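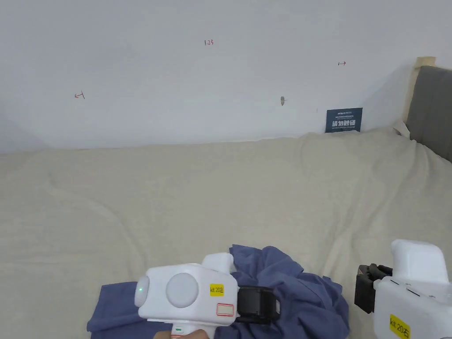

Two hand-held grippers at work around a dark garment on the bed, with the left one labeled "kit 20左" and its partner "kit 20右."

October 2020
By Griet Jansen

When I ask Fatima Swanepoel how many kits she means to buy next year, she laughs and gets up to pour more coffee, and I begin to suspect this is going to take a while. (It did, and I enjoyed every minute of it.)

"People come in wanting a number," she says once she has settled again. "Well, I have a number. It's 29 pairs. But I'd much rather talk about what goes around them, the chargers and the spare jaws and the shelves to put it all on!"

Swanepoel plans equipment for Plinddale, where people handle clothes and bedding with grippers held in the hand, and the recordings go toward teaching robots to do the same chores. She started in June with a spreadsheet she inherited from Gerrit Meijer, and she speaks of it fondly, the way you might speak of an old car. It had a line for grippers and a line for "other," and "other" was where all the trouble lived.

"Gerrit warned me, bless him. He said a pair is the unit, so budget by the pair. If the left one goes in for repair, the right one sits on the shelf and waits for it, and you've lost the whole kit for the week."

So she now keeps two complete pairs back for every 11 in use. That was a hard sell at first, she admits, with money sitting in a cupboard, and she had to go through it line by line with Hanneke Van Dijk in finance. Van Dijk wanted to know why they couldn't just order replacements as needed. Swanepoel showed her the delivery times.

She also sets aside 2000 euros a quarter for what she calls the soft side of things, meaning sheets, shirts, mattresses and paint for the walls. "You wouldn't believe how long I spent on bed sheets," she says.

And the full robot arms, the ones everybody asks her about? She has a quote from Venstead in her drawer and another on its way from Clasmont. She'll read them side by side after the new shelves are in.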